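4.3 笔筒的清空、分拣与复位

本节适用于 Pelen 台面收纳组件中的方形笔筒，安装位置为靠墙台面或凹入式台面。台面的安装与调平见第2章，墙板接缝的处理见第3章。首次使用、更换用户以及每次月度整理时，均按本节操作。

4.3.1 准备

1. 清出笔筒右侧的台面，宽度不小于30厘米，作为分拣区。背包、文件夹等较大物品移到分拣区以外，可靠墙放置。
2. 准备一张废纸（试写用）、一块干软布、一块微湿软布和一个废弃物容器。
3. 确认台面干燥。台面有水渍时，先用干布擦净。

注意：分拣区应位于笔筒与侧墙之间，靠近内角一侧。笔滚动时由墙面阻挡，不易落地。

4.3.2 清空笔筒

4. 一手握住筒身，另一手将笔分批取出，每批不超过一把。
5. 将取出的笔平放在分拣区，靠近墙根，避免堆叠过高。
6. 不要将笔筒倒扣倾倒。带金属笔夹的笔落下时可能划伤台面，未盖紧的记号笔可能污染墙面砖缝。 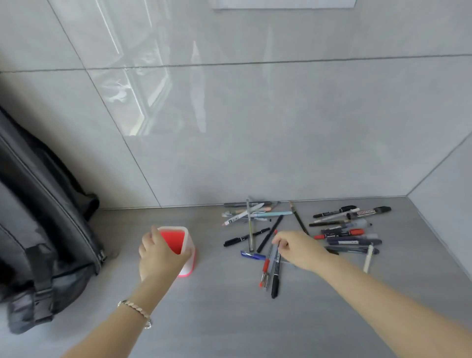
图4-5 左手扶住笔筒，右手在墙根处的散放笔中取笔。

7. 取空后检查筒底。常见残留物为断铅芯、回形针和脱落的笔帽。笔帽单独放置，待4.3.3完成后再配对。
8. 用微湿软布擦拭内壁，再用干布擦一遍。内壁着色层不耐酒精，禁止使用含酒精的湿巾。
9. 擦净后将笔筒放回台面，静置至内壁完全干燥。未干时插笔，水分会积在筒底，水性笔的笔尖容易洇墨。

小心：筒底四角较窄，清理时不得使用刀片或螺丝刀。可用棉签。

4.3.3 分拣

10. 按下列类别分组，各组之间留出一指宽的间隔：
甲组：圆珠笔、中性笔
乙组：铅笔、彩色铅笔
丙组：记号笔、荧光笔
丁组：白板笔
11. 同组的笔应大致平行摆放，笔尖朝同一方向。方向一致时，复位步骤可以成把拿取。
12. 逐支试写。在废纸上画一条不短于5厘米的线，线条中断两次以上的，归入待处理组。
13. 白板笔与油性记号笔外形相近，须以笔身文字为准，不得仅凭颜色判断。无文字或文字磨损的，在废纸上试写后用湿布擦拭，仍无法确认的归入丙组。

警告：油性记号笔误用于白板后不易清除，处理方法见第7章。丙组与丁组之间的间隔应大于其他各组。

14. 待处理组中的笔，可更换笔芯的更换笔芯，其余投入废弃物容器。干涸的白板笔可盖紧笔帽，笔尖朝下放置一夜后再试一次，仍不出墨的作废。
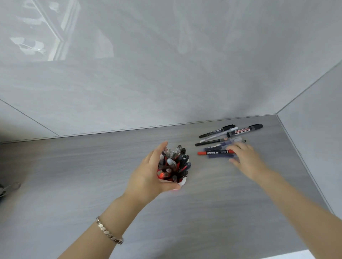

15. 插回时先放长笔，后放短笔。长笔靠后壁，短笔和铅笔靠前壁，取用时不会互相遮挡。
16. 带笔夹的笔，笔夹朝外。笔夹互相勾挂时，抽出一支会带出相邻的笔。
17. 插笔时以一手稳住笔筒，另一手每次插入一至三支，不得整把强行压入。

4.3.4 容量与装载

标准型笔筒的设计容量为20支，以直径不大于10毫米的笔计算。记号笔和白板笔每支按两支计。Emell 加高型的筒身较高，容量相同，适用于182毫米以上的长杆笔。

笔筒超过设计容量时，一般仍可站立，但有下列影响：
重心升高，从一侧取笔时笔筒可能倾倒；
中间的笔需要用力抽拔，笔帽容易留在筒内；
筒口长期受侧向压力，可能变形。

用户 Effie Moffat 反馈，在凹入式台面上使用超量笔筒时，笔筒向后倾倒，笔落入墙板与台面的接缝处。此类情况不属于保修范围。处理方法见4.3.5。

说明：确需存放更多笔时，应加装第二个笔筒，两筒间距不小于一个筒宽。丁组建议改放在 Dunbar 磁性笔槽中，横置存放。

4.3.5 检查台面后缘

台面后缘与墙板的交接处易积存细杆笔。清空和复位过程中各检查一次。

18. 将笔筒移离后缘。
19. 手掌放平，从一端沿接缝向另一端移动，用指腹感觉有无笔杆。光面墙板有反光，仅靠目视容易遗漏深色细笔。
20. 发现笔后，先向台面前方拨动，待笔杆离开接缝后再拿起。不得用尺或刀片撬取，以免损伤密封条。

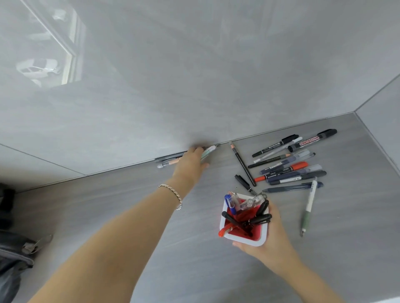
21. 将找到的笔按4.3.3归组并试写。笔杆上沾有密封胶碎屑的，先擦净再插入笔筒。
22. 若接缝宽度足以使笔杆陷入，说明台面未靠紧墙板。按第3章重新调整，或加装后挡条。后挡条每根长100厘米，可按需截短，截断端应朝向侧墙。

4.3.6 复位与验收

23. 将笔筒放在台面靠后位置，与后墙留出约两指宽的距离，与台面前缘平行。
24. 从筒中任意抽取一支笔，再插回。抽取过程中笔筒不应移位，相邻的笔不应被带出。
25. 不符合上述要求的，从最密的一侧取出两三支笔，重复第24步。
26. 擦净分拣区，收起废纸。未配对的笔帽保留至下次整理，仍无对应笔的可丢弃。

4.3.7 常见问题

笔筒在台面上打滑：检查底部防滑垫是否沾有灰尘或墨迹。用微湿软布擦拭，晾干后再使用。防滑垫脱落的，可向 Veltdale 配件部订购，订购时注明笔筒型号。

内壁出现墨渍：水性墨渍用微湿软布反复擦拭。油性墨渍无法完全去除，不影响使用。

多人共用时频繁混放：在筒身外侧贴分类标签，并指定一人在每周六整理。标签应贴在筒身中部，避开手握位置。

本节修订：Signe Hviid。审核：Bhupendra Sandhu。
下接4.4 磁性笔槽的安装。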